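A kitchen robot in a shared workshop

Turden is a shared workshop in Greltport. In May, Olumide Jibrin began a build there: a robot arm that can tidy a kitchen worktop. Before bolting real parts together, he made the kitchen and the arm on a computer. This is called a simulation.

In a simulation, a mistake costs nothing. The arm can practise all night. By now it has had 689 goes at the bread roll.
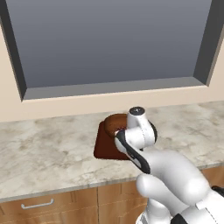 The gripper beside the roll, on its tray.

A robot arm bends at its joints, a bit like your shoulder, elbow and wrist. The computer tells each joint how far to turn. One full test takes almost 60 seconds.

Small cakes are harder than bread. Squeeze a real one too much and the icing squashes. The arm has to stop above the cake, line up and come down slowly.
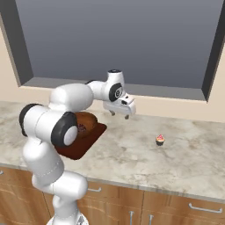 What the gripper sees

A second view looks out past the two fingers. It helps the computer work out which way to move. If the cookie is to the right, the arm must go right too.

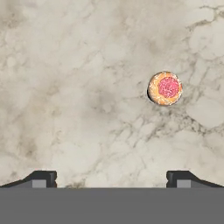
Why not build the real arm first?
Real parts cost money and can break. Olumide wants the program working well before he buys the motors.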